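Jolmont open afternoon: benches, bins and a lot of drying racks

I went to the Jolmont open afternoon in June mostly to find out whether the new Drokunora kitchen range deserves the fuss. I came home with sore feet, a leaflet I have already lost and no firm intention of buying anything. Some of it was interesting all the same, so these are my notes, in the order I walked round.

Getting in was easy enough. Parking is at the back, past the loading doors, and you sign a sheet at a desk where they hand you a paper sticker with your name on it. Mine fell off before I reached the coffee. The coffee was free and tasted it.

The tour started at 2 o'clock and there were meant to be 30 of us, though the group was plainly smaller than that. Our guide was Yeison Cuadros, who has been with Jolmont for 6 years and clearly knows his way round a wire basket. He was good company and didn't mind awkward questions, which was lucky for me. The first stop was the showroom, and I wouldn't bother with it next time. Everything in there is lit like jewellery. A sink tidy doesn't need a spotlight. There was a whole wall of lids, and a sign telling us the company sells into 550 shops, a number I heard twice more before the afternoon was over.

After that came the moulding hall, seen through a window. You couldn't hear much and you couldn't see much either. Yeison said they had planned to open the doors but the insurers objected. Fair enough, but it had been the main attraction on the invitation, and a window with a smear on it is a poor swap.

The part I had come for was the try-out area, with partition walls, cardboard boxes stacked to one side and tables where the products are set out more or less as they would be at home. It felt like a place where work gets done, and I liked it better than the showroom for that reason. 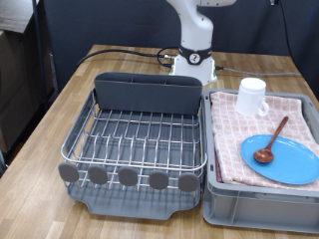
I spent longest on the drying rack, since ours at home has gone rusty at the corners and I'm in the market for another. It's a stainless steel wire basket on a grey plastic tray, with upright slots for the plates and a tall, divided holder at the back for cutlery. The tray has raised edges and the front lip flares outwards. I do like a separate tray. Ours has one moulded on and it is a misery to clean underneath.

My doubts are about the holder. Standing it at the back means reaching over the plates every time you want to drop in a teaspoon, and with a full rack that's a wet sleeve. I said so, and was told that people in their trials prefer it. Which people, I asked, and how many? Roughly 1,000 households, apparently, but there was nothing in writing to look at. I would want to see the question they were asked before I believed the answer.

The other puzzle was the row of rounded grey tabs along the front rail, shaped a bit like little paddles. Jean Dow, who was next to me and has run a holiday let for years, thought they might be for hanging cups. I thought they might be for show. We asked, and got a long reply about the look of the range. I'm calling that one for me.

Next to the rack was a light grey storage bin with ribbed sides. I have less to say about it. It's a bin. Ribs are fine until flour gets on them, and then you need an old toothbrush. Jean wanted one for clothes pegs.

The table under it all was the nicest thing I saw all day – strips of wood in tan, honey and brown, the sort of top I'd have in my own kitchen tomorrow. It isn't for sale. They buy the tops in from a joinery called Chareonsuk, and nobody could give me a price.

We finished with a talk by a man from Onum, who do the packaging. He promised less card and no plastic film by next year. I've heard that from other firms, and I'll believe it when I open a box. The slides were hard to read from the back row and he ran over, so there was hardly any time left for questions.

Should you go? If you live close by and need a rack, yes, handling one tells you far more than a website does. I wouldn't drive a long way for it. Wear flat shoes, skip the showroom and take a plate from home to try in the slots. I wish I had, as our dinner plates are on the thick side and I still don't know if they would fit.

The shop by the exit takes cards only and was out of the racks in any case.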